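Limetti sim notebook — wrist cam policy, March
afternoon, continuing from this morning's page

Finally got the Eltasis checkpoint to load with the new camera mount. Problem was the intrinsics again, the config still pointed at the old focal length so everything came out too wide. Fixed in the shared file. Marites, if your runs from before lunch look zoomed out that's why, throw them away.

Question for this round: does the wrist view alone carry enough to judge how an object is sitting in the fingers, or do we need the side view too. Method is the same as last month. Policy does the grasp, we save the wrist render at contact, and a small head on top of the frozen encoder guesses in-hand tilt. Ground truth comes straight out of the simulator state. 1,000 grasps for training, 202 held out, same object set as the Bustix runs plus the big dark meshes.

The big meshes are where it gets intresting. Once something that size is in close the wrist cam has very little table left to work with, and the encoder was trained mostly on small stuff with lots of background around it.
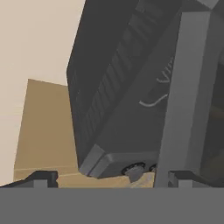

Ribbed surfaces help, I think. Long parallel edges give the head a direction to lock on to even when the outline runs out of view. Smooth dark ones are worse. Want to check this properly by swapping textures on the same mesh and keeping the geometry fixed, otherwise we're just comparing shapes.

Numbers so far, held out set, wrist only: 63 percent inside the tilt tolerance. Wrist plus side view still running. Not going to read anything into the 63 until the other one is done, and the tolerance is one I picked by eye, needs writing down somewhere better than here.

Failures I looked at by hand fall mostly in two piles. One, finger covers the part of the object that would tell you the angle. Two, head calls it upright when it's leaning, probably the prior from the small objects leaking thru. The second should get better with rebalancing. First one I don't have a fix for except the second camera.

Also tried raising the contact force in the sim, up to 100 extra steps of squeeze before saving the render. No change in the guesses, slower runs. Reverted.

To do
— texture swap, ribbed / smooth / plain gray
— rebalance tilt bins and retrain head only, leave encoder alone
— ask Marites Soriano for the Villanueva lighting presets, our walls are too pale and the exposure may be crushing the dark meshes
— rerun with two seeds, only had one today
— rename output folder before the overnight job overwrites it

Side view job at 40-something percent when I left the desk. Will paste the result under this.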